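Golovura household food records: data card

Version and contact
Second release, dated 2023-04-25. Compiled by Siobhán Gilmartin and Adel Bouzid. Corrections go to Gearóid Ó Ceallaigh, who looks after the files.

What this is
A set of kitchen diaries kept by 27 households over 14 weeks, starting in January. Each household wrote down the fresh vegetables it bought, what it cooked with them and what it threw out. The records are plain text tables, one row per entry, with a separate table describing the households.

It grew out of a smaller set called Rovgate, which covered bread and milk only. The two can be joined on the household code, but the week numbers differ. Rovgate counts weeks from Sunday, Golovura from Monday.

Files
households.csv — one row per household: code, number of adults, number of children, type of home, whether there is a garden or allotment.
purchases.csv — one row per item bought: code, week, vegetable, weight in grams, sold loose or packaged.
meals.csv — one row per cooked meal: code, week, main vegetable, cooking method, free text.
waste.csv — one row per item thrown out: code, week, vegetable, weight, reason.
names.csv — the spellings used for each vegetable, with the variants that were merged.

How weights were taken
Households were given the same model of kitchen scale and asked to weigh vegetables before peeling. Carrots, parsnips and beetroot were weighed without their tops. Where an item came home in a bag, the bag was taken off first. Four households did not do this in the first week, and their rows carry a 1 in the column bag_included.

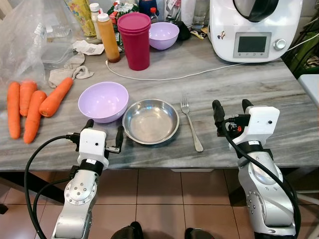
Peelings were not counted as waste in the first release. They are now, under the reason code P, after Philomena Ó Riain pointed out that two households saved theirs for stock and the rest did not. Totals from the two releases should not be compared without dropping the P rows.

Known gaps
Weeks 6 and 7 are thin. Many diaries were left blank over the school break, and a blank week is stored as missing, not as zero.
Household 13 moved house in week 9 and kept no record until week 11.
The free text in meals.csv is as written, spelling mistakes included. Names of people have been replaced with initials.
Frozen and tinned vegetables were left out from the start. Fresh herbs are in purchases.csv but not in waste.csv — the amounts were too small for the scales.

Reading the files
All files are UTF-8 with commas between columns and a header row. Decimal points are used throughout. The script Garnela checks that every household code in the other tables appears in households.csv and prints those that do not. Run it again after any edit.

Use
Free to use for teaching and research, with credit to the compilers. Please do not try to work out who the households are. Úna Mac Giolla holds the consent forms and can answer questions on what was agreed.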